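**Catside opens second recording site in Clivbridge for household robot training**

CLIVBRIDGE – Catside has opened a second site for recording the examples used to train Stukodora, its learning system for robots that work in the home. The new site has 10 stations, each set up for ordinary kitchen and laundry jobs.

At each station an operator guides a robot arm and hand through a short task, such as taking fruit from a refrigerator shelf and setting it in a basket on a nearby table. The cameras and joint sensors record the full attempt. Attempts that fail are kept and labeled, and they are used in training along with the good ones.

Catside has recorded 2,967 examples of refrigerator tasks so far and plans to reach 4,000 before the next version of Stukodora is trained. The set covers 140 household objects. Operators change the objects and their positions between attempts so that the system does not learn a single layout.

Seppälä, which supplied the software used to review the recordings, will also work with the new site. Reviewers mark the start and end of each grasp and send unclear recordings back to be done again.

Part of the collection will be offered to university labs under a research license. Terms will be posted on the Catside website.

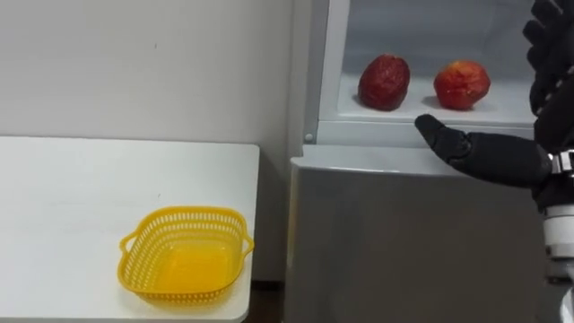
*Page last updated: 20/04/2020*

**About Catside:** Catside develops training data and control software for household robots. Press questions can be sent through the contact form on the company website.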